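Zipper bag trial asks shoppers to pay up for a slower brown banana

2025-05-13

A packaging startup called Zivport wants grocery shoppers to stop throwing out their plastic produce bags and buy a heavier one that closes with a slider. The company began handing out its red-zipper bags at the Larcombe market hall last week and says the trial will run until July. Shoppers get 2 bags free. After that, a box of 10 costs $9, a good deal more than the store-brand kind sold across the aisle.

The pitch is simple enough. Put fruit in the bag, run the slider along the red seal, leave it on the counter and it will keep longer. How much longer is harder to pin down. The leaflet at the stand says "noticeably." The young man handing out the leaflet said "days," and when asked how many, said it depended on the fruit.

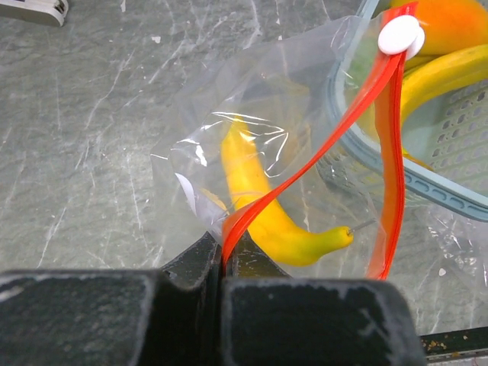 Cristóbal Farías, who runs the trial for Zivport, was more careful when we spoke by phone. He said the company had looked at bananas first because people complain about bananas the most. He would not share the results, which he described as early, and he would not say how many bananas were involved. He did say that "the trend is good."

Maybe so. Anyone who has kept a banana in a sealed bag for a week may have a different view of the trend. Plenty of households already own zipper bags and have had years to notice whether their fruit lasts. If the film in these bags is different from the ordinary kind, the leaflet does not say how. Farías said the film was "improved" and that the details belonged to the supplier, a firm called Koyama, which did not return two messages.

What the bags do have going for them is the closure. Press-shut seals are a nuisance, and people with sore hands often give up and leave them half open. A slider is easier to find with your thumb and easier to move. The red color helps too, if your eyes are not what they were. Several of the older shoppers who stopped at the stand liked this part and did not seem very interested in the rest.

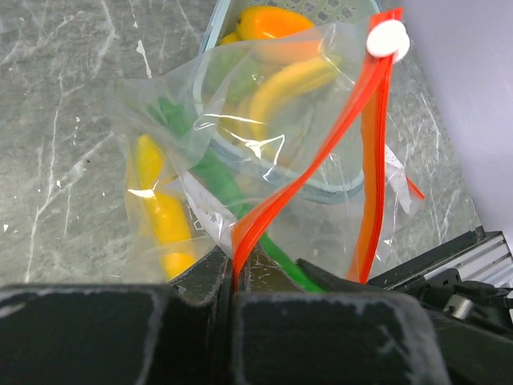
Zivport's second claim is about space. The company says one bag can replace several thin ones, so that a household puts all its vegetables together and cuts down on plastic. At the size being given away, this is a modest load. A toy orange pepper, a long green vegetable and a couple of yellow ones, one of them curved like a banana, already take up a fair amount of the bag, and toys do not bruise. Real peppers pressed against real bananas are another matter, and most kitchen advice says to keep bananas away from other produce in the first place. The leaflet skips that point. Asked about it, Farías said customers were free to sort their food however they liked.

The plastic savings are also hard to check. Zivport says each bag can be rinsed and used again, but gives no number of uses. A heavier bag that gets thrown out after a month could easily mean more plastic in the trash than a handful of thin ones. The company has not published the weight of the bag. We asked for it and were told it would be on the website soon.

Jidley, the grocery chain that holds the lease on most of the market hall, has agreed to let the stand stay put by the produce section through the end of the trial. It has not agreed to stock the bags. A manager there said the chain would look at sales before deciding anything and noted that it had hosted a vegetable wash on the same terms two years ago. The vegetable wash is no longer sold in the store.

Zivport says around 900 households have picked up the free bags so far. That tells us people will take a free bag. Each household is supposed to fill out a card saying how long its fruit lasted and drop it in a box at the stand, with no instructions on what counts as spoiled and no ordinary bag to compare against. Farías said the cards were meant to gather "impressions" and that a proper comparison might come later.

The stand is open during regular market hours. Shoppers who want to try the bags need to give an email address, and the sign-up form has a line in small type agreeing to offers from partners. Farías said the partners had not been chosen yet. You can leave the line unchecked and still get the bags, though you may have to ask.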